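Camera placement and success labels in a bin picking comparison: how should the results be reported?
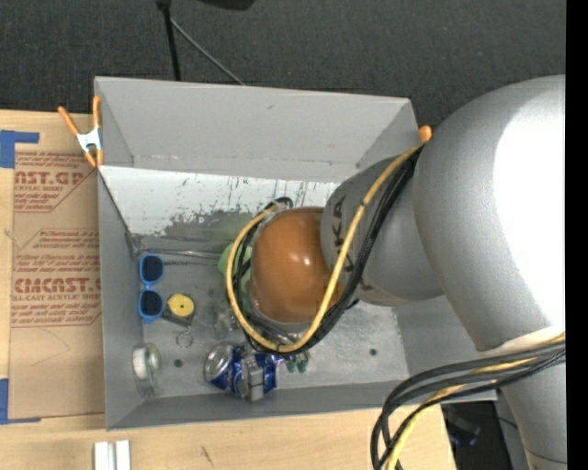

Dumine Manipulation Laboratory, Community Help Pages

Posted by Tayla Tapsell, August 2020
Filed under: grasping, evaluation, mixed objects

Our group is preparing a short report on a comparison between two grasp selection methods, and I would be grateful for advice on how the results should be stated. The task is picking from a single open bin that holds a mixture of household objects. The arm reaches in from one side and a fixed camera observes the bin. The contents vary in shape and finish: among them are sunglasses, a drink can, a key ring and a clear cylindrical container.

The first method, which we call Getus, ranks candidate grasps from the depth reading alone. The second, Hattori, uses the same candidates but ranks them again with a small network trained on color images. Each method was given 144 attempts. Hattori recorded 94 successes and Getus recorded fewer. The difference is in the direction we expected.

There are two matters on which the members of the group do not agree.

The first is the definition of success. Our written protocol states that an attempt succeeds when the object is lifted clear of the bin. The operator's log, however, includes attempts in which two objects were lifted together, and attempts in which the object was lifted and then dropped back inside. Some of these were marked as successes and some were not, depending on who kept the log that day.

The second is occlusion. During a grasp the arm and its cables cover part of the bin floor from the camera's point of view. Labels were assigned afterward from the recorded images, and for small objects under the arm the labeler could not always determine what had been held. We have been asked whether these attempts should be removed. Removing them raises the rate for both methods, and I am not comfortable with a rule that was chosen after the results were known.

I should add that the objects were not returned to fixed positions between attempts. The bin was refilled by hand when it was judged to be nearly empty.

Any guidance on relabeling, exclusion and the form of the final table would be appreciated.

Niall Geddes

The protocol should govern. If it states that an object must be lifted clear of the bin, then an object that is dropped back before it clears the rim is a failure, whatever the log says. A double pick is a separate matter. Your protocol is silent on it, and you must therefore state a rule and apply it to every attempt under both methods. My own preference is to report double picks in a column of their own and to give the success rate both with them and without them. Readers who are concerned with sorting will want the stricter figure. Readers who are concerned only with emptying a bin will want the other.

I would relabel the whole set. Two people should label every attempt independently, without knowing which method produced it. This requires that the file names be replaced before the images are handed over, as a method name in a folder title is enough to spoil the procedure. Record the agreement between the two labelers before any discussion takes place, and publish that figure. Disagreements may then be settled by a third person.

With regard to occlusion, please do not remove the attempts. Add a third label, "undetermined," and report how many attempts received it under each method. You can then give a lower bound in which all of them are counted as failures and an upper bound in which all are counted as successes. If Hattori remains ahead when its lower bound is set against the upper bound for Getus, the occluded attempts do not affect your conclusion. If it does not, the report should say so plainly.

The refilling of the bin is the more serious weakness, in my opinion. Attempts made on a full bin and on a nearly empty bin are not equally difficult, and attempts from the same filling are not independent of one another. A simple test on the total out of 144 treats them as though they were. You should group the attempts by filling and resample whole fillings when you compute the interval. Expect it to be wider than the one you have now.

If the log does not show where each filling begins, the images may allow you to recover it. At Brerkadov we were obliged to do this for an older set. It was slow work, but the boundaries were found.

Callum Mowat

I would just run it again with 100 attempts each and a better camera position. A second camera on the opposite side would take care of most of the labeling trouble. The clear objects will still give poor depth whatever you do.

Dima Semaan

I agree with most of what Niall Geddes has written and wish to add a point on the design, should a further run be possible.

Before the run begins, prepare a list of arrangements and photograph each one from the fixed camera. For each arrangement, carry out the attempts with one method, restore the objects by comparing the live view with the stored photograph, and carry out the attempts with the other. The order of the methods should be drawn at random for each arrangement. The restoration will not be exact, and small items such as keys are particularly hard to put back, but the comparison is then a paired one and fewer attempts are needed to reach the same precision.

Transparent and reflective objects should be reported as their own group. Depth sensors commonly return missing or false values on such surfaces, and a method that also uses color may gain most of its advantage there. If that is so, it is a more useful finding than the overall rate. A single percentage over a mixed bin depends heavily on what was placed in the bin, and another laboratory with a different set of objects could not expect to reproduce it. A complete object list, with dimensions and weights, should accompany the report.

I would not follow the suggestion to discard the present data and repeat the run. A new camera position changes the input to Hattori, whose network was trained on images from the present one, and the two sets of results could not be combined. A second camera used for labeling only would be acceptable, provided that its images are not given to either method.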